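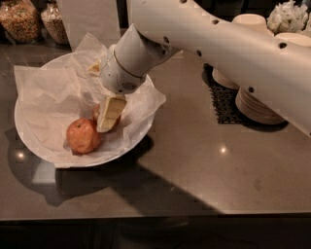
## The Fruit Bowl Again (with Paper This Time)

Cuvstead Kitchen Letter, 21/06/2023

I said in May that I was done writing about the fruit bowl. Well! More mail came in about that item than about anything I've put in this letter since the pickle argument, and most of it was about the paper, so we're going back in.

If you missed it: I've started lining my big white bowl with crumpled white paper before I put the fruit in. That's the whole idea. I mentioned it in one sentence at the bottom of a long item about storage apples and figured it would slide right past everybody. Then the questions started. What kind of paper? Does it have to be white? Do you iron it (no!!) and how often do you change it?

So let me back up a little. I have a shallow bowl with a wide rim that I bought years ago at Fleltix, the old store, before they moved out by the highway. It's pretty, but it's a terrible fruit bowl. The sides are so low that anything round wanders around in it every time you bump the counter, and a couple of apples look lonely in there, like they're waiting for the rest of the apples to get home. I'd pretty much given up and was using it for mail.

Then I came home from the Wanell supper with a stack of leftover packing paper. We'd ordered a bundle of 1000 sheets to wrap the donated dishes and used maybe a third of it, and I hate throwing out clean paper. One sheet went into the bowl mostly to get it off the table. An apple went on top of that. And I stood there with my coffee thinking, huh, that looks kind of nice.

What the paper does is fill up the bowl. You get folds and peaks and little valleys, and a piece of fruit settles down into a valley and stays there. Two apples look like plenty! I let the corners come up over the rim and flop wherever they want. I used to tuck them under, and it looked like a hotel.

Here's how I do it now, for the folks who asked:

- Take one big sheet, bigger than you think. It should hang well past the rim when it's flat.
- Ball it up in your hands, hard. Open it. Ball it up again.
- Lay it in the bowl and push the middle down with your fist.
- Leave the edges alone. I mean it.
- Fruit goes in a bit off center, heaviest piece first.

I like my fruit close together, touching or nearly, toward the front. My sister-in-law spreads hers out evenly like a clock face and we've agreed not to discuss it.

On the subject of color, red apples on white paper are hard to beat. I tried green pears and they were fine. I tried lemons and loved them, only I use lemons too fast for them to be decoration. I tried kraft paper too, the brown stuff, and on my dark counter it all just disappeared. White bowl, white paper, dark counter, something red. That's as much design advice as you're ever going to get out of me.

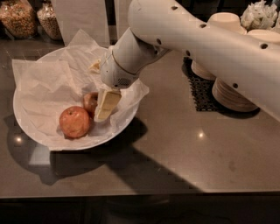

A reader over in Au wrote that she had been doing this for years with plain baking parchment, and that tissue goes limp the minute a damp apple touches it. She dries every apple with a dish towel before it goes anywhere near the bowl, she said, and her parchment lasts a month, easy.

I read that and felt a little scolded, and then I went and tried it. She's right about the parchment being tougher. It has a crackle to it and it holds a crease better, so the corners stand up instead of drooping. What I don't love is the cost, when I can buy a sheet of the packing kind for next to nothing. I did start drying my apples, though. Point to Au.

Somebody else asked whether the paper makes the fruit keep longer. I have no idea. I don't think it hurts. It does catch the little leaf bits and the dust and whatever else comes off, and when it starts looking sad I pick the whole thing up by the corners and take it out to the compost. (Plain paper only in the compost, please. The shiny gift stuff with the glitter goes in the trash.) Mine gets changed every 8 days or so, which is no kind of system, it's just when I notice.

A few of you want to know about putting other things in with the fruit. Sure! For company I'll set something out to eat alongside the apples. Cheese is the obvious one. Apples and a good sharp white cheese is a whole lunch in my opinion, and it's what my mother gave us in the car on every long drive. Cake works if it's a plain, firm one that can be picked up by hand. White chocolate sounds odd until you've had it with a tart apple, and then you can't stop. A couple of rules from my own mistakes:

**Switch to food paper.** If anything unwrapped is going to sit on it, use parchment and skip the packing sheets altogether.

**Put the soft thing in last,** and up on a fold, where it won't get leaned on.

**Cut the apple at the table.** Keep a small knife and a plate next to the bowl. Slices left lying on paper go brown and stick, and then you have brown sticky paper.

**Don't leave cheese out all afternoon.** I know you know. I'm saying it anyway, on account of the Wanell supper.

Speaking of which, thank you to everyone who came! We took in $2935, and that covers the new oven door with a little left over for the floor. The apple table was cleaned out before the soup was even hot. I had bowls lined with paper all down the middle of the room, and I caught at least three people poking at the folds to see how it was done. If you left a white platter with a chip on the underside, it's on the shelf by the coats.

I also want to say something about bowls, seeing how I've been asked where to get one like mine. Fleltix doesn't carry that exact one anymore. I went and looked. They have something close, with a thicker rim, and it's 60 dollars, and I'm sorry, I'm not telling anybody to spend 60 dollars on a fruit bowl. Look at the thrift store first. What you want is wide and shallow with a smooth rim, so the paper drapes over it without snagging. A pasta serving bowl is perfect. So is one of those old washbasins if you've got the counter space and a lot of fruit.
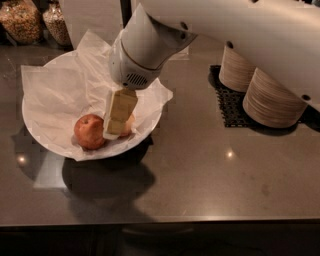

The depth matters more than I expected, by the way. I borrowed a deep mixing bowl to compare, and the paper just sank to the bottom and took the apples down with it, and all you could see from across the kitchen was some tissue sticking up. It looked like a present somebody had already opened. In a shallow one the fruit sits up where you can see it and grab it on your way out the door, and in our house that's the difference between eaten apples and wrinkled ones.

Apples in June are storage apples, of course, and they won't have the snap you get in the fall. Buy them a few at a time. Keep the rest of the bag in the bottom drawer of the fridge and bring out two when the bowl gets empty. Turn them so the best side faces the room! I do it every morning while the kettle's going, and it takes no time at all — my husband says I'm fussing, and I am.

Next time it'll be strawberries, if the rain lets up. Strawberries do not go on paper. I tried it so you don't have to, and I've still got the stain on the good tablecloth. Keep the letters coming, and if you've got a way of lining a bowl that doesn't involve paper, cloth napkins or leaves or what have you, write it on a card and drop it in the box at the hall before the end of the month. I'm especially curious about the leaves.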